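Home News Programs Admissions Events Directory Contact

Kustholm Technical College to Open Evening Program for Working Adults

May 14, 2026

Kustholm Technical College will begin offering its two-year certificate in mechanical maintenance as an evening program in August, the college announced. The change allows students who hold daytime jobs to complete the full certificate without attending any daytime classes.

Until now, the certificate has been available only to students able to attend during regular daytime hours. Individual evening courses have been offered in past years, but required classes in drive systems and hydraulics were taught in the morning, and evening students could not finish the certificate without them.

The decision follows a survey of former applicants carried out over the winter. The college received 338 responses. The most common reason given for not enrolling was a conflict with work hours, followed by the cost of travel and the lack of child care.

"Many of the people who wrote to us had already been accepted," said Hidayah Tambunan, dean of applied programs. "They wanted to come, and our schedule did not allow it. The college has an obligation to the working residents of this district, and the evening program is part of meeting it."

Classes will meet four evenings a week at the Latuheru Building on the east side of campus. Students will take the same courses, sit the same examinations and receive the same certificate as those in the daytime program. Faculty members will teach in both, and the two programs will share shop space, tools and course materials.

The first term covers shop safety, measurement, technical drawing and basic mathematics. Students move on to bearings, gears and lubrication in the second term. The second year is given over to hydraulics, electrical controls and a supervised placement with a local employer. Students who already work in a related trade may ask to have their current job counted toward the placement, subject to approval by the program office.

Wahyudi Lau has been named coordinator of the evening program. Mr. Lau has taught in the maintenance department for 19 years and wrote much of the current second-year course material. He will continue to teach the drive systems course.

"Evening students often bring a great deal of experience with them," Mr. Lau said. "Some have been repairing equipment for years and have never had the chance to study why a part fails. We intend to make good use of what they already know."

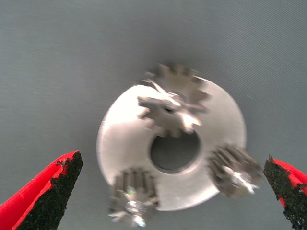

Metal disk with three small spur gears. Gears are covered in the second term of the maintenance certificate.

Tuition will be charged at the same rate per credit as the daytime program. Students enrolled in the full evening schedule may apply for all forms of aid now open to daytime students, including the college book grant. The library and the student services desk will extend their hours on class nights, and evening parking in the Latuheru lot will be free of charge to enrolled students.

Child care will not be available on campus during the first year. The college is in discussion with providers in the Stustimia neighborhood and expects to report on the matter before the start of the spring term.

Applications are open now and may be filed online or in person at the admissions office. Applicants must hold a high school diploma or its equivalent and must complete a placement test in mathematics. Those who applied to the daytime program within the past two years may ask to have their earlier application moved to the evening program and will not be charged a second fee.

Two information sessions will be held in the Latuheru Building before classes begin. Times will be posted on the events page. Employers interested in hosting a student placement should contact the program office directly.

Contact the Office of Public Information | Copyright Kustholm Technical College. All rights reserved. | Back to top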